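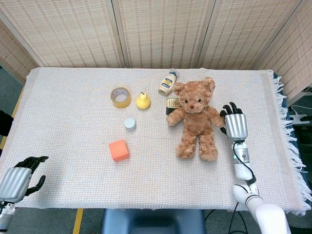 Clearing the table when everything has landed on it

My dining table seems to collect things all by itself. I lay a nice cloth on it in the morning, and by teatime there's a teddy, a bottle of mayonnaise, the parcel tape and a pear sitting on top, none of which have anything to do with one another. If yours is the same, you may like the way I go about clearing it, which I've settled into over a good many years and which takes no longer than boiling the kettle (well, perhaps the kettle and the first half of a cup).

Start with the food. Fruit goes back to the bowl, stalk upwards if it's a pear, and don't pile anything heavy on it as they bruise if you so much as look at them. Mayonnaise goes straight to the fridge once it's been opened. I stand squeezy bottles on their caps in the door, inside an old jam jar so they don't topple every time somebody wants the milk.

Next, tins and tubs. Give the bottom of each a wipe before you move it, and never drag a tin across a woven cloth! The rim catches a thread and you'll be easing it back with a darning needle all evening. Ask me how I know.

Packing tape deserves a paragraph of its own. Fold the loose end under by a thumb's width before you put it away, and you won't spend ten minutes picking at the roll next time. My neighbour Fung-ping Lam hangs hers on a cup hook inside the cupboard door, through the hole in the middle, and I've copied her shamelessly. Mine is next to the string.

Toys come last, mostly so that a bear can keep me company while I do the rest. A curly-furred one picks up crumbs terribly, so take him to the back door and brush him with a soft, dry nailbrush, going with the fur. Foam blocks only want a damp cloth and a drop of washing-up liquid, then a good squeeze in a towel, and leave them somewhere airy until they're dry right through.

Now the cloth itself. Gather it from the corners and shake it outside, holding the fringed edge in your hands so the tassels don't whip about and knot. If they've tangled already, lay them flat and work through them with a wide-toothed comb, starting at the tips. I wash mine cool, in a pillowcase with the end tied, and pull the tassels straight while they're still damp. Pale cloths with a bit of peach in the weave are best dried out of strong sun, or the colour goes. I lost a lovely one that way one September and still think about it when I'm pegging out.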